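Sorting cards is a chore I put off for months at a time

Every household I know has a place where cards go to die: loyalty cards, expired memberships, hotel keys, spare transit passes. Shops have the same problem on a larger scale, at the counter and in the back. It is dull, light, repetitive work, and on paper it suits a machine. So when people ask me whether robots can do chores yet, I skip laundry and ask about cards.

A card is a bad object for a parallel gripper. Lying flat on stone it offers an edge less than a millimeter high, and two blunt fingers cannot get under it. Standing in a bin it is easy to grab, provided the fingers come down on both sides of one card and leave its neighbor alone. Putting it back is harder than picking it up. The compartment is only slightly wider than the card, the walls are rigid, and an error of a few degrees in the wrist turns an insertion into a jam.

Snap-together box modules are a reasonable target for this sort of work. They give square openings, repeatable walls and strong contrast between black and white plastic. Polished stone underneath is less helpful, because glare moves across it with every change in camera angle.

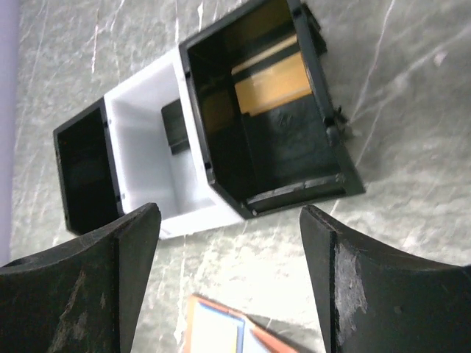

Grabowska wrote in under my last post that all of this is a fixture problem and the arm is beside the point: give her a slotted feeder and a spring, and she would have 300 cards sorted before the robot finished its first approach. She added that a kitchen drawer divider costs less than one spare fingertip.

She is right about speed. For a fixed job with one size of card, I would build the feeder too. The case for the arm starts when the job changes, and at home it changes constantly. A feeder for cards does nothing with batteries, keys or tea bags.

The numbers I have are from Clarnau, a small logging tool I use to compare policies. Out of 1,520 recorded attempts at moving a card, 51 ended in a double pick, where two cards came up together. I had expected far more. Failed insertions were the larger group, and most of those went wrong in the last 8 millimeters -- the stretch where the fingers themselves hide the slot from a wrist camera.

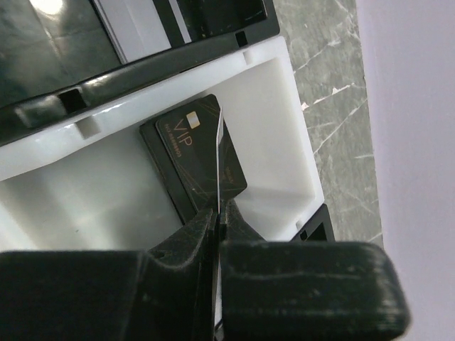 Finger geometry matters more here than model size. Printed fingers are cheap and easy to revise, but layer lines act as tiny steps, and a thin card can catch on them during release. Sanding the inner face helps for a while. A thin rubber pad helps longer, although it adds width where there is none to spare.

Glossy cards cause their own trouble. Dark gloss on dark plastic gives a depth sensor very little, and the estimate of where one card stops and the next begins gets noisy. The Niden controller handles this by closing slowly and watching motor current. Zundilel relies on vision until contact, and it misses more often on dark cards. Neither one recovers well after a card tips over. Both repeat the same approach until a timeout stops them.

My answer for October, then, is that a machine can do part of this chore, slowly, with the bins already laid out and a person nearby to reset things. I would leave it running in a stockroom overnight if the cards were all one kind. I would not leave it alone with my kitchen counter -- not until the recovery behavior is a lot better than what I have now. Next on my list is a longer fingertip with a relieved inner face, and the same test again with the bins turned ninety degrees.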